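**Pundus Garden** is a public display garden on the southern edge of Arkport. It was designed by the landscape firm Bailly and occupies the former orchard of a country house. The garden covers 3,142 square metres and is open from October to April.

## Design

The plan has 12 beds set around a shallow pond. Each bed keeps to one colour, and the paths between them are made of crushed stone. Bailly kept the old pear trees along the north wall, which give shade to the ferns.
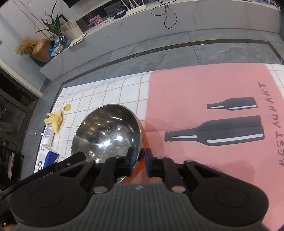
Reviewers in the regional gardening magazine Cito found the colour of the beds too strict, and one wrote that the pond "deserves more planting at its margins". Reeds and water iris were added in the second year.

## Planting

The garden holds 485 kinds of plants, most of them perennials. Lavender, salvia and kangaroo paw grow in the dry part, where watering stops after the first summer. Roses were tried near the gate, but they suffered from black spot and were replaced with grevillea.
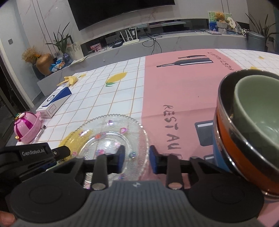
According to a reader's letter in Cito, the grevillea brought many more honeyeaters to the gate than the roses ever did.

## Access

Entry is limited to 200 visitors at one time. The main path is suitable for wheelchairs; the fern walk has steps. Dogs are not allowed.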